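Section 4: Setting Up the House for a Touring Play

Welcome back, and thank you for reading this far. By now you should have your Gundeck account open and your season entered, and we can get on to the part most box office people have been waiting for, the seating plan and the first performance of a touring show. Set aside a quiet hour if you can, make yourself a cup of something, and keep the company's contract close by, as you will be looking things up in it more than you expect.

The steps below go with the screens you will see if you updated after Nov 12, 2018. If yours look older, go back to Section 2 and update first.

Before you begin

You will need the signed contract, your own seating chart, and the running time of the play with and without intermission. Our sample show all through this section is Flodness, a family drama in two acts by Nkechi Shehu, set in 1971, which toured small houses last August. Please feel free to type it in along with us and delete it later.

Entering the seating plan

1. Open House, then Plans, and choose New Plan. Give it a name your colleagues will recognize. "Thrust, center aisle" is a good name, and "new plan final" will make somebody unhappy next spring.

2. Type in your rows from the stage outward. Gundeck handles up to 1000 seats on one plan. If your house is bigger than that, make a separate plan for the balcony and join the two under House, Linked Plans.

3. Mark the wheelchair spaces and the companion seats beside them. These should be held as pairs, so click the first, hold Shift, and click the second.

4. Block any seats the company has asked for. Flodness has a daughter who comes up through the audience in the second act, and the tour needs 14 seats along the aisle kept clear for her entrance.

Caution: Blocked seats and held seats are two different things. Held seats go back on sale by themselves on the release date. Blocked seats stay off sale until a person with manager rights unblocks them, so use Block for anything to do with the staging.

5. Press Save Plan and wait for the green bar. On a slow connection this can take almost 2 minutes, and it really is worth the wait.

Adding the performances

6. Go to Season, open your show, and choose Add Performance. Enter the curtain time, and let the program work out the house opening time from your settings.

7. Put in the running time and the intermission. Latecomer notices are printed on the tickets from these figures, so ask the stage manager for the real ones. The script's own estimate is often generous.

8. For a day with a matinee and an evening show, tick Two-Show Day. A field will appear for the company meal break, and whatever you type there will show up on the call sheet as well.

Note: The meal break prints in the company's time zone until you change it under Preferences.

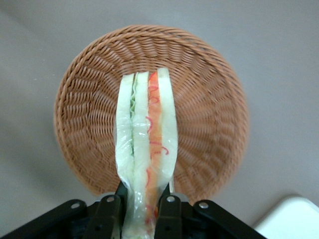

9. Add your front-of-house names. In our sample, Oluwatosin Effiong is house manager for the matinee and Santosh Rana takes over for the evening, and you can drag a name from one to the other if they swap.

10. Choose Preview and read everything through once, out loud if you have the office to yourself. When you are happy, press Put On Sale.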